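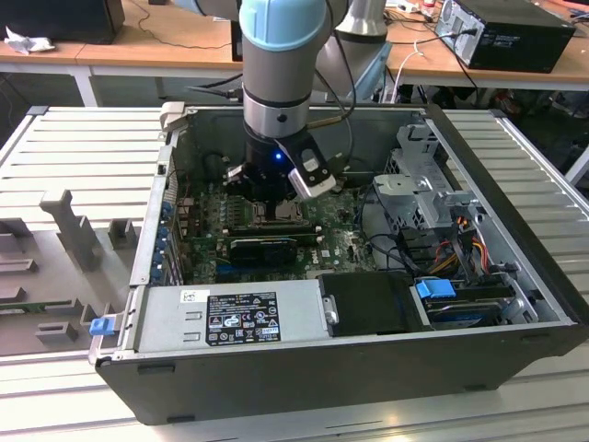 Disassembly and Refurbishment of Office Desktop Computers
Final Project Report, Applied Electronics Workshop
Prepared by Kohei Shimada
Project supervisor: Shigeru Sugiyama

1. Background

The Stornau campus retires a large number of desktop computers each year. Until recently these were collected by an outside recycling firm, Kaneko, and sold by weight. A short survey carried out in the workshop in May indicated that many of the machines had only one failed part, most often the hard drive or the power supply. The purpose of this project was to write a disassembly procedure that a first-year student could follow, and to determine which parts were worth keeping.

The work covered 50 tower computers released by the administration building. All came from the same purchase and shared one case layout, so a single procedure could be used throughout. Memory, drives and power supplies were within the scope of the project. Repair of motherboards at component level was not.

2. Work Area and Preparation

Each tower was disconnected from wall power and the power button was held down for five seconds. The case was then laid on its side on the slatted metal bench with the open side facing up. In this position the motherboard forms the floor of the work area and loose screws can be found easily. A grounding strap was worn at all times once the side panel was off.

3. Procedure

The order of removal changed twice during the project. The first version began with the power supply, and this proved slow. The supply's wiring passes close to the drive bays, and it was difficult to free it while the drives were still in place. The final order is as follows.

Drives. The data and power cables are unplugged at the drive end first. The blue latch is then pressed and the hard drive is withdrawn from its bay. The serial number is written on the record sheet before the drive leaves the bench.

Graphics card. Where a card is fitted, the retention clip at the rear of the case is opened and the card is lifted straight up with both hands. Two cards were damaged early in the project by students who lifted one end before the other.

Power supply. All connectors are freed from the board, the release tab is operated, and the unit is moved out of the case. Power supplies must not be opened under any circumstances.

Processor. The heat sink and processor are removed only if the board has failed testing. Old thermal paste is cleaned off with alcohol wipes and the processor is placed in an antistatic tray.

4. Testing and Records

Removed drives were erased and scanned with the Dastport utility installed on the workshop test station. Power supplies were connected to a load tester and rejected if any output fell outside the limits printed on the tester's card. Results were entered by hand and copied to a spreadsheet every Saturday.

The handwritten sheets caused more trouble than any other part of the work. Serial numbers were misread in several cases, and 4 drives had to be located and checked a second time. A bar code reader was borrowed from the library for the last batch and no further errors of this kind were found.

5. Costs

The project was given a budget of $3,000. The largest expense was replacement drives, followed by the load tester. Hand tools were already available - only the grounding straps and trays had to be bought. Storage boxes were supplied by Butau at no charge.

6. Recommendations

The procedure in Section 3 should be adopted for the first-year course, with the graphics card step demonstrated by the instructor before students attempt it. The bar code reader should be purchased. Blue plastic parts generally mark the points that are meant to be moved by hand on these cases, and this should be mentioned in the safety talk, as new students tended to reach for a screwdriver first.

A second case layout is expected with the next group of retired machines. Sections 2 and 4 can be used as written, but the removal order will need to be checked again.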